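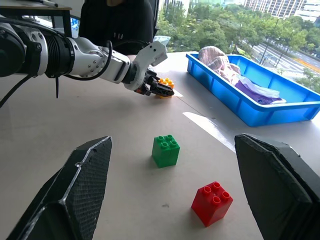 Chapter 5
Building the Weekly Programme

Laurier Kennedy
December 2025

The weekly programme of a leisure centre is the plan that says which activity takes place in which space and at what time. It is usually drawn up as a grid, with the spaces down one side and the hours of the day along the top, and each booking fills one or more squares. Planners call these squares blocks, and the name is a useful one. A toy building block like the yellow-orange one in the black gripper has visible round studs on top, set out so that other blocks will fit over them. Programme blocks need the same kind of regularity. If one club is booked in 50-minute sessions and the next in sessions of an hour and a quarter, gaps appear between them that are too short to hire out and too long to ignore. Over a year these gaps can cost a centre a good deal of income, and they also leave people waiting in corridors for a hall that is standing idle.

This chapter deals with how a programme is put together once the building is open. The earlier chapters looked at demand, at the choice of site and at the mix of spaces a new centre should offer. Those decisions are expensive and hard to change. The programme can be changed every term, and most managers will spend far more of their working lives on it than on any building project.

What the programme has to do

A programme has to share a limited amount of space between people who want different things from it. At Batomcombe Leisure Centre, which is used as the worked case in this chapter, the main hall is wanted on weekday evenings by badminton players, a netball league, a martial arts club and a gymnastics school. All of them would like to start between six and seven o'clock. None of them wants the hall at two in the afternoon. The building is open for most of the day, but the hours that people fight over make up a small part of the week.

The usual way to describe this is to divide opening time into peak, shoulder and off-peak hours. Peak hours are those in which requests are greater than the space available. Shoulder hours come just before and after, and can often be filled by moving a group a little earlier or later. Off-peak hours have to be filled by finding new users, such as schools, day groups and people who have retired or who work shifts. The dividing lines vary from centre to centre and should be taken from booking records. A town with a large hospital, for instance, may find that its early afternoons are busier than the national pattern would suggest.

The second task is to balance income against access. A commercial five-a-side company may offer to pay more for a peak hour than a junior club can afford. A centre that takes the higher offer every time will have healthy accounts for a while, but it may find that the council questions its grant, or that local families have got used to going elsewhere. A centre that never takes it may not be able to repair its roof. Most operators settle the matter by setting aside a share of peak hours for community use and letting the rest at the full rate. The share should be written down and published. When it is left to the judgement of whoever answers the phone, the same few groups tend to do well out of it.

The standard block

The first practical decision is the length of the standard block. The common choice is 60 minutes, and this includes setting up and clearing away. Users often forget this second point, and the hire agreement should state it plainly — a session that begins at seven begins with an empty floor, and the nets go up in the hirer's own time.

Batomcombe did not work in this way at first. It had taken over its bookings from the old Gill Street baths, where each club had its own arrangement, some of them going back many years. When the records were put on to a single grid, about 24 hours of main hall time a week were found to be lost in odd gaps. The manager gave the clubs notice in the spring and brought in the standard block in August, when many groups were on their summer break and there were fewer sessions to disturb. Two clubs left. The time that was recovered went mainly to junior netball and to a walking football group.

There are activities that do not suit the standard block. Gymnastics is the clearest case, as the equipment is heavy and takes a long time to put out. It is better to book such activities in double blocks, and to place them next to each other where possible, so that the equipment is moved once. Swimming lessons go the other way. They are short, and a standard block can be split in half for them without harm to the rest of the grid.

Fixed points and movable bookings

Once the block is settled, the grid is filled in order. Fixed points go in first. These are bookings that cannot be moved without breaking a contract or losing the activity altogether, such as school use during the day, league matches with set dates, and cleaning and maintenance. Maintenance is often left until last, and is then squeezed out. It should be treated as a booking like any other, with its own place on the grid.

Regular clubs come next, then the centre's own classes, and then casual use. Some managers prefer to place their own classes ahead of the clubs, on the grounds that classes bring in more money for each hour of floor time. Brotetti Leisure, which runs Batomcombe under contract, does this in its fitness studios but not in its halls. The Pelta Room, a small studio on the upper floor, is kept wholly for classes during peak hours and is open to clubs at all other times.

Casual use needs some protection. A family that wants to play badminton once a month will not join a club, and if every peak hour has gone to a club there is nothing for them to book. One court held back each evening is usually enough to start with. Its use should be recorded for a full term before it is given up or added to, and the next section explains how those records are kept and read.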